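The Robot That Would Not Let Go of the Lid

Saranya Kurup has a printout taped above her monitor. It reads "LID OFF, DUCK IN, LID ON," and it was meant to be encouraging.

Kurup runs the simulation side at Etgate, where a two-armed robot has spent the winter learning to put a rubber duck in a cooking pot. "My mother asked what I do all day," she says. "I told her logistics."

The trouble started with run 1409. The left arm was supposed to lift the lid by its knob and hold it clear while the right arm brought the duck over. On that run it lifted the lid, held it clear, and kept holding it. The right arm delivered the duck. The left arm then tried to close the pot and swung its elbow straight through the other arm's forearm.

"In simulation, 'straight through' is meant literally," Kurup says. "There was no crash. The two arms shared the same space for a bit, like strangers in an elevator, and the software scored it a success."

It had scored plenty of others that way. Greer Shearer, who went back through the logs, found that collision checking between the two arms had been switched off in July to speed up training. Whoever did it left a comment in the code that said "temporary."

"I know who wrote it," Shearer says. She looks at the ceiling for a while. "It was me."

Of the 3000 runs marked as successes, more than 100 had one arm passing through the other. On the real machine, any of those could have meant a bent wrist, a torn cable bundle, or a long phone call with Drurar, which supplies the arms.

The starting position isn't where things go wrong. One gripper points down over the duck, the other is at the knob of the pot lid, and there's a decent stretch of bare table between them. The arms get into each other's business only once the duck has to travel. 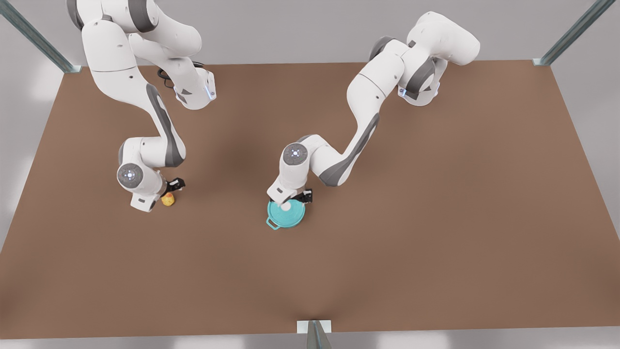
What changed

Collision checking is back on, and training is slower, as Shearer had predicted when she turned it off. A run now ends the moment the arms touch. The left arm also has to park the lid on its own side and back away before the right arm is allowed near the pot.

Kurup's team threw out all the old successes, including the good ones. "That was a quiet lunch," she says.

I ask whether the real robot ever ran the faulty version. Shearer says it was booked to, two days after she found the comment. Kurup says she would prefer to talk about the duck.

So we talk about the duck. The robot, she reports, has become very cautious with it. It will now wait with the thing in its gripper until the other arm is well out of the way, and sometimes it goes on waiting until the run times out.

"We're working on that," says Kurup.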